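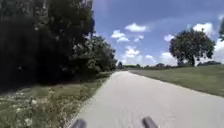 4.2 Changes to the inspection round

Before the introduction of the robot, path inspection at the Dincombe site was carried out on foot by the grounds crew. Each worker was assigned a fixed set of segments and recorded surface defects, encroaching vegetation and blocked drains on a paper sheet. The sheets were handed to the shift lead at the end of the round and typed into the maintenance system, often on the following shift. The crew regarded the round as light work and used it for other purposes: checking on earlier repairs, talking to visitors, and picking up litter that was not part of the task.

The robot, a four-legged unit operated under the Ferri fleet software, took over the recording part of the round in October. It follows the paved paths at walking pace and stores a forward view at fixed intervals. A classifier flags segments for review, and a worker at a desk in the depot accepts or rejects each flag. Over the study period the system produced 781 flags. We coded every one of them against the repair log and against the worker's written reason, where one was given.

Figure 3 shows a forward view of the kind presented to reviewers. The concrete carries faint streaks and patches of lighter and darker gray, and the verge on the left holds tufts of taller weeds next to the pavement. Both features matter for the review task. Tonal patches in concrete were a frequent source of rejected flags, as the classifier treated some of them as surface damage. Vegetation at the path edge was harder to settle. The crew had no written rule for when a verge needed cutting, and on foot they had decided it by habit. At the desk, the same workers asked for a threshold.

Figure 3. Forward view along a paved path between a tree line and mown lawn, with parts of the robot's body at the lower edge.

4.3 Distribution of work

The time spent walking fell for all crew members, but the time saved was not evenly spread. Review was scheduled in blocks of 30 minutes, twice per shift, and was assigned to the 4 workers who had completed the Planetti training module. These workers reported that the blocks were tiring in a way the walking round had not been. Two asked to be moved back to outdoor duties. The remaining crew gained time for cutting and edging work, and the shift lead used this time to shorten the backlog of open repairs.

A second change concerned responsibility. Under the paper system, a missed defect was attributed to the segment and its assigned worker. With the robot, a missed defect could lie with the classifier, with the reviewer, or with the view itself – a shaded verge beneath trees shows less detail than a sunlit one. Workers raised this point in 20 of the written reasons, mostly as a note that the segment should be checked on foot. The Ferri interface had no field for such a request. The crew added one to the whiteboard in the depot, which remained in use through the end of the study.

The comparison site, Luvside, kept the walking round and adopted only the digital form. Entry delay dropped there as well, which suggests that part of the gain at Dincombe came from removing the paper sheet. We return to this point in Section 5.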